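Section 2. Planning and Budgeting Your Tabletop Cell

Read this section before you send a purchase order. It covers what to buy, what to measure, and what to hold back money for. Installation starts in Section 3.

2.1 Before you request a quote

1. Write down the one task the arm has to do first. Sorting, clearing, and loading each need a different reach.
2. Measure the table and the floor on every side of it. Leave 31 inches clear on the side where the operator will stand.
3. Choose the table before the arm. A light-colored top makes objects easier to pick out during setup.
4. List the objects the arm will handle and note the widest and narrowest of each. The gripper is quoted from this list. 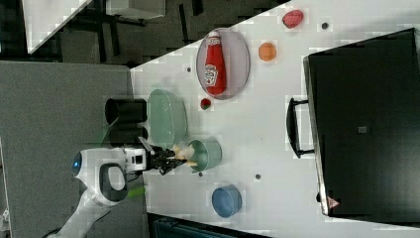 5. Decide who signs off on the gripper. A change of gripper after delivery is billed as a new item, and Skonerley does not take back opened units.
6. Send the list and the table measurements together. Quotes requested without both are returned.

NOTE: Selorm Addo in the Skonerley planning office checks layouts at no charge. Allow seven working days in most months and longer in March.

2.2 What to put in the budget

Enter these as separate lines. A single "robot" line is the usual cause of a second purchase request.

Arm and controller
Gripper, plus one spare set of fingers
Table and mounting hardware
Cables, including one replacement for each type
Practice objects
Operator training
Service plan, if wanted

Practice objects are often left out. Toy food and ordinary kitchenware cost very little and cover a useful range of shapes: round, flat, hollow, and long. Buy duplicates of anything small. The Folley starter kit contains six pieces and can be ordered with the arm, or you can put together your own set locally.

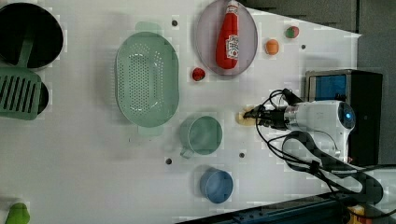
Figure 2-2. Arm and gripper over a table set with toy food and kitchen items.

CAUTION: Do not budget for glass or ceramic practice objects. Damage to the gripper from broken pieces is not covered by the Brunus service plan.

2.3 Cables and spares

1. Measure cable runs with the arm at full reach, then add slack for the wrist to turn.
2. Order cable clips with the arm. They are not included.
3. Keep the spare fingers in the same room as the cell.

NOTE: Orders shipped through the Acheampong depot carry a separate freight charge. Ask for it in writing with the quote.

2.4 Approving the order

Compare the quote line by line with your budget sheet. If a part number has changed, contact Naa Sulemana in order support before signing. Quotes issued before 20th February use the old part numbers and must be reissued.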